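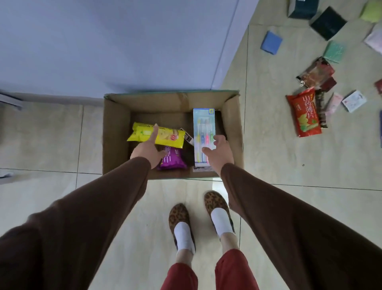

Packers, Mixed Household and Snack Orders

Stivetti Parcel Room
Part time and full time, day and evening shifts
Reference: 204

Stivetti packs and ships small mixed orders for people who buy groceries and household goods from several shops and want them sent in one box. A typical order has snacks, toothbrushes, soap, tea, socks, maybe a phone case. We are hiring six packers for the busy season, which starts for us in December. Four of the jobs are seasonal and two are permanent.

What the job is

You take a tote of items from the rack, check each item against the order slip, and pack everything into a cardboard box. The slip goes in the box with the goods. When the box is full and steady, you close the flaps, tape it, stick on the label and put it on the cart for pickup.

Most of our boxes hold things that don't match in size or weight. Snack bags crush easily. Blister packs and toothbrush packs have stiff corners that can poke through a thin bag if they are pushed in hard. Small bottles and tubes tend to slide to the bottom. A good packer looks at the whole order first and then decides what goes where. Heavy and flat items go down first, tall packs stand against a wall of the box, and chips and puffed snacks go in last. We will teach you this, and you will get plenty of practice.

A good part of our stock has labels in Chinese, Korean or Arabic. You don't need to read any of these. Each product has a shelf code and a picture on the order screen, and you match by code. If you do read one of them, please say so when you apply — it helps with returns, where the outer wrapping is often gone.

Hours and pay

Day shift is 7:30 a.m. to 3:30 p.m. Evening shift is 4 p.m. to 9 p.m. You can ask for one or the other, and we will try to keep you on it. Full-time packers work five shifts a week and part-time packers work three. We pay by the hour, not by the box, and the rate is the same for seasonal and permanent staff. The evening shift gets an extra dollar an hour. Pay goes out every two weeks. Training is paid from the first hour.

What we need from you

You must be 18 or older and able to lift 35 pounds. You will be bending and reaching into boxes for a good part of the shift. We have packing tables at two heights, and anyone who would like a stool can have one. Large boxes are packed at floor level, so your knees and back need to be up to that.

You should be able to read an order slip in English and tell when an item, a flavor or a size is wrong. Wrong items are our most common complaint, well ahead of damage.

Experience in a warehouse, a grocery store or a mail room is welcome but not required. Two of our current shift leads had never packed a box for a living before they came to us.

Wear closed shoes with a flat sole and clothes you can move in. We supply gloves, box cutters and tape guns. Phones stay in the lockers during shifts, but you can check yours on breaks.

Training

New packers spend the first four shifts with Mwanaisha Simiyu, who runs the packing tables. You start with small boxes of dry goods, then move on to mixed orders, then to orders with glass or liquids. After that you work your own table, with a lead close by. Each packer's first 11 mixed boxes are opened and looked over before they ship. If something needs repacking, you do it yourself with Mwanaisha next to you.

Getting here

The parcel room is on the ground floor of the Verbruggen building, side entrance. There is free parking behind the building and a bike rack by the door. The 937 bus stops across the street, and the last one leaves after the evening shift ends.

How to apply

Send a short note with your name, a phone number, the shift you would like and the earliest you could start. A resume is fine but we don't require one. Put reference 204 in the subject line and address it to Kane Ellery, hiring. You can also fill out a paper form at the front desk between 9 a.m. and 3 p.m.

We call people in the order their notes arrive. The interview takes half an hour and includes packing one box, with everything supplied. For the permanent jobs there is a second, shorter talk with Zinash Negash, the room manager.

If you need a change to the interview or the work setup because of a disability, tell Kane when you write and we will arrange it before you come in.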